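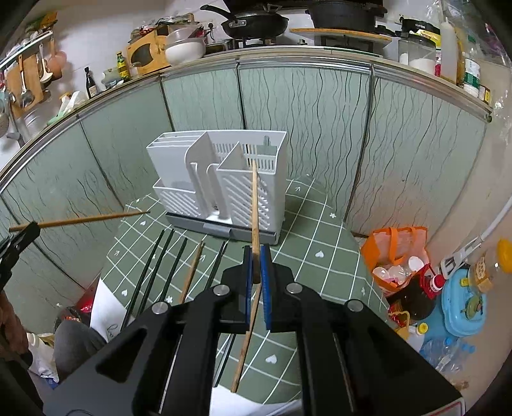 *A wooden chopstick and a white utensil holder on a gray drip tray base.*

**Utensil drainage** is the removal of rinse water from eating and cooking utensils by gravity and air movement. It applies mainly to long, narrow items such as chopsticks, spoons and knives, which are stored upright in a slotted container. The term covers both the container and the practice of using it.

## Principles

Water leaves an upright utensil in two stages. Free water runs down the surface and collects at the lowest point. The remaining film then evaporates at a rate set by temperature, humidity and airflow. Slots in the container wall speed up the second stage, while a tray catches the runoff from the first.

Bare wood and bamboo absorb water along the grain, chiefly through the cut ends. Lacquered or plastic utensils absorb very little – their drying time depends almost entirely on surface film.

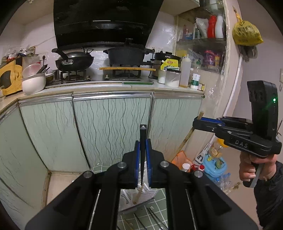

## Testing

The Jiltura method, described by Nhyira Agyeman, weighs each utensil before rinsing and again after a fixed drying period. A full run uses 123 utensils in eight batches. The related Kristiansen scale grades containers from zero to seven by the water left in the base. Neither procedure measures cleanliness, and results from the two can't be converted directly.

The Grallari variant places the container in a closed cabinet and gives longer drying times for bare wood.

## Storage and care

Utensils are normally moved to a drawer or closed box once dry. Containers need regular washing, as mineral scale and food residue build up in the base. Scale is removed with diluted vinegar, followed by a rinse in clean water.

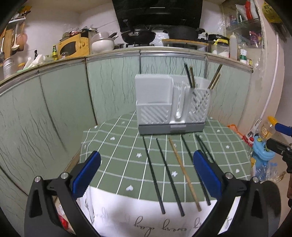 **Which end of a chopstick should point up during draining?**

The narrow eating end is usually placed up, which keeps it clear of water standing in the base. The thicker end then rests on the floor of the container.

## See also

- Dish rack
- Drip tray
- Wood moisture content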